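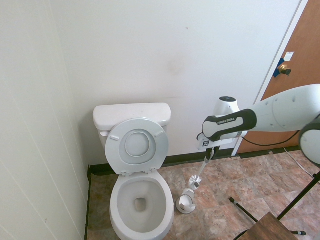

The arm holding the brush over its holder, next to the toilet.

Right, brush goes in the holder. It sounds like the dullest five seconds of a cleaning routine and it ate most of my February. I've had a few messages since the last post asking how I got the insertion step working, so this is the write-up, with the settings I use and the things I'd do in a different order if I started again.

I'm assuming you've already got an arm you can command in Cartesian space, a depth camera you've calibrated to the base, and some way of running a chain of steps. I use Jostholm for the steps because I like its little tree view, but a plain script with a few if statements will do you fine. My perception bits live in a package I call Erraji, and the controller settings are in Dranstead format. If you use something else, the numbers still carry over, you'll just have to type them in yourself.

Step 1: Find the holder, then stop looking at it

My first version tracked the holder all the way down. Bad idea! As soon as the bristles get close they hide the opening from the camera, the fitted circle slides off sideways and the arm happily follows it. These days I look once with the arm pulled back out of the way, fit a circle to the rim, and freeze that pose for the rest of the move.

White holder, white brush, white toilet - colour is no help at all. I cut the point cloud down to a box just above the floor, take the floor plane out, and fit circles to whatever is left. My floor tiles are mottled and the depth gets a bit speckly over them, so I average 85 frames before fitting. You can get away with fewer on a plain floor. If two fits in a row disagree by more than a few millimetres, throw both away and look again.

Step 2: Work out where the brush is in the gripper

I skipped this for ages and paid for it. The handle is long and thin and it never sits at quite the same angle twice, and a tiny tilt up at the fingers turns into a big miss down at the bristles. So after every grasp I take another look, fit a line along the handle and a blob to the head, and store the head as the tool frame. Do that and every later command is written for the bristles, and your planning gets so much simpler.

Check the sign of your tilt before you go any further. Mine was flipped for an entire weekend.

Step 3: Plan to a point above, then go straight down

Let the planner take you to a spot 100 mm above the rim with the handle upright. Add the bowl, the tank and the raised lid as plain boxes and make them fatter than they need to be. Add the brush as well, attached to the hand! Leave it out and the planner will draw you a lovely smooth path with the bristles going through the side of the bowl.

From there, no planner. It's one straight line down at a slow speed, and that's all it needs to be.

Step 4: Go soft before you touch

Switch to impedance control before you start down. I keep sideways stiffness at 400 N/m and make the vertical a good deal softer. Too stiff and the holder goes skating off over the tiles, too soft and the brush head wanders about on the rim and never drops in.

If you feel a push back while you're still above the depth where the base should be, you're on the rim. Stop, lift slightly, and do a slow spiral with a small pitch, pressing lightly the whole way. When the height drops, you're in. I cap the spiral at about 20 seconds and then go back to Step 1, and you do want that cap, trust me.

Step 5: Let go slowly

Open the fingers a little, wait a moment, then open fully and go straight up. Don't move sideways until you're well clear of the handle. I log the force and the hand height for each try and view them in Sultidlow with one plot over the other, and that's where I spot most of my mistakes.

Next job is getting the same steps to pick the brush back out. The grasp is easy enough, but the holder likes to come up with it, so I'm playing with a small twist before the lift. I'll post the tree file when it's tidier than it is now.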